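Donlow shop, bench 2
Bin picking cell, notebook, September

Start 9:40. Carrying on from the last entry, where the open items were the hose routing at the wrist, the bin fixing, and the suction dropouts on soft items.

Hose first. With the old routing the vacuum line ran separately from the cable bundle and had its own slack. At wrist angles past 158 degrees the line folded near the fitting and the vacuum reading fell off. The controller saw this as a lost part, opened the valve, and went back to the start of the cycle. I had been treating it as a cup problem for most of last month. It is a routing problem. Swapped the cup for a new one of the same size and the dropouts came at the same angles, with the same recovery behavior.

New routing: hose tied in with the black cables, one common loop at the wrist, ties kept snug enough that the hose cannot migrate but not so snug that they flatten it. The strap above the wrist takes the pull. Loop size was set by trial. I drove joint 6 by hand to both ends of the range we use, then added slack until nothing went tight at either end. The loop is larger than I would like. It hangs beside the gripper and will meet the bin wall if the tool goes low on that side with the wrist turned the wrong way.

Two ways to deal with that:

a) Limit the wrist in software so the loop always faces the open side of the bin.
b) Move the first tie point further up and let the bundle come down steeper.

Went with (a) for now. It costs some reach in the corners. (b) means cutting every tie back to the elbow and I want to run on the present layout before doing that again.

10:50. Bin fixing. The bin moved during the last long run. Not a lot, but the pick points are taught relative to the bin floor and the error shows up as glancing contact on small items. Clamp now fitted at the rim. Jaw pressure has to stay moderate. Cranking it down pulls the rim inward and the wall bows, which shifts the floor by more than the clamp saves. Tighten until the bin does not slide under a firm push, then stop.

Retaught the bin origin after clamping. Procedure, for whoever does it next:

1. Tool straight down, fingers closed, slow speed.
2. Touch off on the floor at the reference point used before, and not on a worn patch. The scuffed area toward the front reads low.
3. Touch off on two walls at half height. The walls slope, so the height has to match between the two or the origin comes out rotated.
4. Save under a new name. Do not overwrite the old one until a full set has been run.

I overwrote the old one in August and had to rebuild it from the log.

11:30. Test set. Kept to the mixed set in place of the blocks, since the blocks have stopped telling us anything. The present items cover a soft thing, a small rigid thing with an awkward shape, a transparent thing, and a packaged thing with a flat printed face. They are laid out by hand and I have stopped trying to make the layouts repeatable. A repeatable layout gets solved by accident.

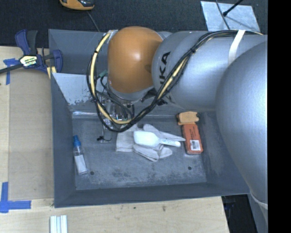
The glove remains the worst item for suction. The cup seats, air leaks through the fabric, and the reading settles at a level between "have it" and "do not have it." The threshold was set on rigid parts. Lowering it far enough to accept fabric means that a poor seal on a carton also passes, and the carton then gets dropped during the lift. A single threshold will not serve both. Switched fabric to the fingers and left suction for the flat faces.

Finger picks on fabric depend on where the pinch lands. A pinch on the cuff comes up and holds. A pinch on one finger of the glove comes up too, but the rest swings, and the swing is slow to die out. Added a pause at the top of the lift for anything classed as fabric. It is a crude fix and adds cycle time. A slower lift would do the same job and I may try that instead.

Stacking is the second problem. With something hard lying on the fabric, the planner ranks the fabric first for its area and goes in underneath. The top item then gets flipped or pushed into the wall. I changed the ranking so that height above the floor counts for more than area. This fixed the order in the cases I tried by hand. It also makes the planner favor the tall edge of anything leaning on a wall, and those are poor picks. Needs a second term for distance from the wall. Not written yet.

The scoop takes a finger pick across the handle. Suction in the bowl should work on paper, but the curve is tighter than the cup lip wants and I see no reason to pursue it.

12:20 to 13:00, stopped.

13:00. Ran 11 cycles on the new routing, wrist limit on, origin as retaught. Results:

Vacuum line: no folds, no false losses. The reading is steady through the full wrist range. Calling this one closed unless it comes back.
Cable loop: touched the bin wall once, on a low pick close in. Light contact, no fault raised. The wrist limit was respected, so the limit is too generous. Tightened it by 5 degrees and repeated the same pick by hand without contact.
Bin position: checked against the reference after the last cycle. No shift I could measure.
Transparent item: missed more often than it was taken. See below.

On the transparent item. The depth data is poor over clear plastic, as expected. The planner gets a return from the cap and from the label, and little from the body between them, so it treats one bottle as two small objects. It then tries for the cap. The cap is narrow and slips out of the fingers when the approach is not square to it. Options are to merge nearby fragments before ranking, or to let the color image propose the outline and use depth only for height. The second is what the Dovstead people do on their cell, going by the notes they passed us. It is more work. I will try merging first, with a limit on the gap so it does not join separate items lying side by side.

The label is the best target on that item when it faces up. Nothing in the present code knows this.

14:10. Gripper wiring. The small connector inside the loop has enough free wire now that it no longer takes load when the wrist turns. Previously it did, and I suspect that was the source of the sensor resets in the Thygesen firmware log. There were 10 of them over the run before last. None today, but today was short. Leave the logging on.

The thinner wires still need sleeve. They rub against the bundle at the first tie. No damage found on inspection. I wrapped the spot with tape as a stopgap and it should not be left that way for long.

Checked torque on the bracket screws below the wrist joint while the tool was up. One was loose enough to turn by finger. Removed it, cleaned it, put it back with medium threadlocker. The others were at spec. The loose one is the screw that is hard to reach with the cables in place, so I assume it was skipped at the last assembly. For the record, the order should be brackets first, cables second, and a mark on each screw head once it has been torqued.

14:45. Bench. The tape marks on the bench are only good for putting the bin back near its place by eye. They are not a datum. If the bin comes off the bench for any reason, redo the touch-off in full. I am writing it here as well as in the Cluston binder as the binder is not always in the room.

Speed. Everything above was at reduced speed. I raised it one step at the end for a few picks on the carton only. The lift was fine. The bundle swings more than I want at the stop above the bin, and the swing reaches the hose. One more tie between the strap and the wrist might damp it. It might also bring back the tight spot at the end of the range. Test with a loose tie before committing.

Open items:

- wall distance term in the ranking
- fragment merging, with gap limit
- sleeve on thin wires, remove the tape
- extra tie above the wrist, try loose first
- slower lift for fabric in place of the pause
- longer run to see if the sensor resets are gone
- decide on option (b) for the tie point after the longer run

Parts to order: sleeve in the small size, more reusable ties (the cut ones are used up), two spare cups. The spare cups are not urgent now that the cup has been cleared, but the one removed today has a nick in the lip and should not go back on.

15:30. Powered down with the arm parked over the bin. Air off at the wall, line bled. Config saved under the new name, old one kept. Start next time with the merging code, bench work after.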